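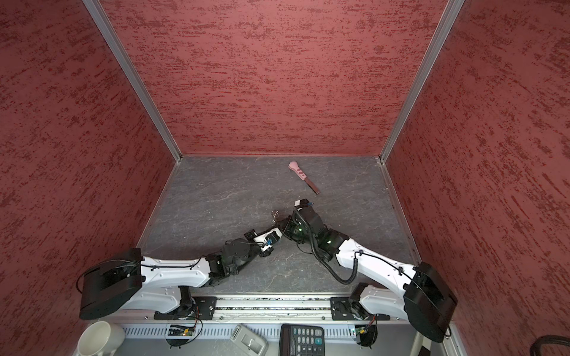 Tegan Tipoki

Silicone spatula makes everything taste of washing-up liquid – is it me?

Posted in Kitchen and Household, 430 views

I have a silicone spatula, pink, perfectly ordinary, and over the last month everything it touches has started to taste faintly of lemon detergent. Scrambled eggs: lemon. Porridge: lemon. I made a chocolate sponge for my sister and she asked whether I'd put zest in it, and I said yes, so now I have to do it again for her birthday.

It gets washed by hand in the cheap green stuff from the Bremel on the ring road, and it usually spends the night in the bowl because I am that sort of person. My husband can't taste any of it, but he also can't taste the difference between butter and the tub in the fridge that hasn't been butter since January. I've tried rinsing it for longer and I've tried boiling it in a pan for a few minutes, after which the kitchen smelled like a swimming pool in Spain.

Is it ruined? I don't want to buy another if there's a cure. The handle is still good and I'm fond of it.

hobnob_hattie

Not you. Silicone holds on to oils, and the perfume in washing-up liquid is mostly oils, so leaving it in the bowl overnight is more or less marinating it. Boiling was the right idea but you need to dry it out afterwards as well.

What worked on mine: pull the head off the handle if it comes off (if it doesn't, leave it alone, you'll only tear it). Wash it in hot water with a spoonful of bicarb and no detergent at all. Rinse, dry, then put the head on a baking tray in the oven at 120 for an hour, window open. Check the maker's limit first, and don't put the handle in unless it's the sort that says it can go in. Mine took two rounds. There was a slight smell during the first, like a warm raincoat, then nothing.

If yours is all in one piece, skip the oven. Bicarb paste, leave it overnight on the draining board, rinse, and hang it somewhere airy for a week. Slower, and it may not shift all of it.

Then change to an unscented liquid or you'll be back in a month.

Nwachukwu33

just buy a wooden spoon

Skundstead Steve

Agree with Hattie on the cause. I'd add that the dishwasher is worse – the tablets are stronger and the heat drives it in. We had a full set go that way, plus the seals on the lunchboxes, and my lad's sandwiches tasted of pine forest for most of a term.

Test before you go to any trouble. Stand the spatula in a mug of hot water for ten minutes, let it cool, and sip it next to a mug of plain. If they taste the same, your problem is the pan or the bowl. I once blamed a spatula for a fortnight and it was the lid of the butter dish.

As for your sister, lemon extract is in the baking aisle. A few drops will get you through the birthday.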